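Reading time: 2 minutes
Print | E-mail

Two Grippers, One Bowl

The Flivska laboratory spent April comparing two controllers for its two-armed station, one supplied by Enex and the other by Kirui. Each was given the same task: place the artificial grapes and the banana in the purple bowl, using either arm. The grippers were left unchanged throughout.

The trial ran to 3,733 attempts, of which 3,000 were scored. The grapes proved the harder item under both controllers, and most failed grasps closed on the narrow end of the bunch. Enex released more gently. Kirui recovered sooner after a miss, and the laboratory has retained it for a further 28 sessions.
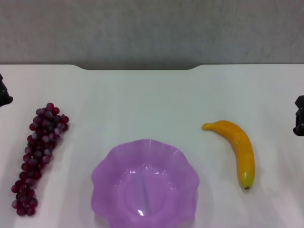 Aisyah Osman would have liked to see softer fingertips tried before either controller was blamed for the grapes.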